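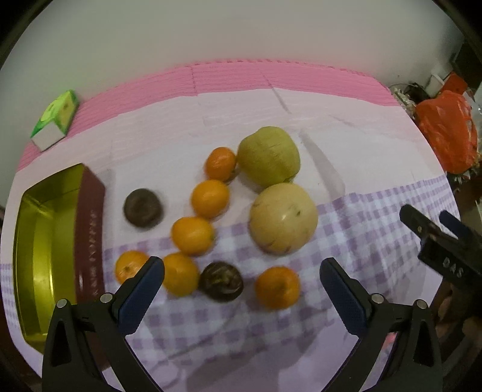
Should the person who shows the task move slower than in normal life?
A little slower is good, but the movement must stay one movement, without stops in the middle.

From: Merja Lindqvist
To: Pamari users list
Subject: Re: [pamari-users] Speed of the hand when recording fruit

Dear Souad, dear all,

I put my short answer at the top for those who read only the first lines. The longer answer follows, and your message is at the bottom.

We had the same trouble in August, when we began to record with the hand-held grippers in place of the remote control arm. With the remote control everybody was slow anyway, the arm did not permit anything else. When you hold the gripper in your own hand you suddenly have all your normal habits again. You pick up a mandarin as if you were going to eat it. Aarne Ikonen was the fastest of us, and we could use almost nothing from his first morning.

We recorded 200 demonstrations in that first round. After we looked at them one by one we kept 164. The ones we removed were mostly of the same kind: the fingers began to close before they had come to rest at the two sides of the fruit, so the fruit was pushed away and the person followed it. A person corrects this without thinking. In the recording it becomes a small hunt across the cloth, and I did not want the robot to learn hunting.

To your question about counting aloud. We tried it also, "one" for going down, "two" for closing, "three" for lifting. I would not recommend it. After a short time people wait for the number and the hand stands still in the air. When we trained on this material the arm made the same stops, and sometimes it did not leave the stop again. What helped us more was that Tuulikki Koskela sat next to the person and said only "softer" or "good" after each one, never during.

Some smaller points, in no special order:

Open the fingers wide before you go down, also for the small fruit. We had people who opened them just enough for a mandarin, and then the same people had no room for a pear.

Let the fruit lie near other fruit. In the beginning we placed each piece with much free space and it was very easy and very clean, and the policy was helpless as soon as two mandarins touched. Now Paavo Heiskanen lays them out before each recording, and I have asked him not to make it pretty. He still makes rows sometimes.

Do not tidy the things around the table between recordings. Leave the bags and the boxes, move them a bit from day to day.

If the cloth gets a fold, leave the fold, unless it is so high that the finger catches on it. A cloth that slides under the fruit is a different problem. We put tape under the corners.

Use both hands if the task will need two grippers later. The hand that has no work in that moment should stay near the table in a natural way. We had recordings where the second gripper went up and down like somebody leading a choir, and this also was learned very faithfully.

About pears I have less to offer. The round end is wider than people expect, and when you go in from above the pads touch the shoulder and slip upward. I turn my wrist so that the fingers go over the narrow part. Tuulikki prefers to take the pear at the widest place and close very slowly. Both ways work in our tests, but we do not mix them in one set any more. When they were mixed the arm went to a place between the two, where it could hold nothing.

You also asked if it is worth to add remote control recordings to the hand-held ones. We have 150 old ones from the Traltow arm and I tried with them and without them. With them the approach was slower and a bit more careful, but the closing was worse. I think the operators could not feel when they touched the fruit and so they pressed too much. I would keep them apart and use them only for testing, if you have enough of the other kind. Perhaps somebody on the list has a different experience? The people from Toprak wrote here once about mixing, but I cannot find the message.

One question back to you. How do you mark the failed ones? We delete them, and I start to think this is a pity. A dropped mandarin that is picked up again calmly could be useful, if it is marked as such.

I can send our recording sheet to anybody who wants it. It is one page, in Finnish, but Aarne has promised to translate it.

With kind regards,
Merja

Souad Kamel wrote on 1 February 2018:

Hello everyone,

We are starting a new set for the Dilura project, with fruit on a table covered by cloth. Three of us take turns with the hand-held grippers. My problem is that our speeds are very different. One colleague does a whole pick in the time I need only to reach the fruit. Should the person slow down? I thought of counting aloud so we all have the same rhythm. Has anyone tried this?

Two more things. Pears escape from us much more often than mandarins, so any advice on the grip is welcome. And we still have older recordings made by remote control with a similar table. Is it useful to add them or will they only confuse?

Thank you in advance,
Souad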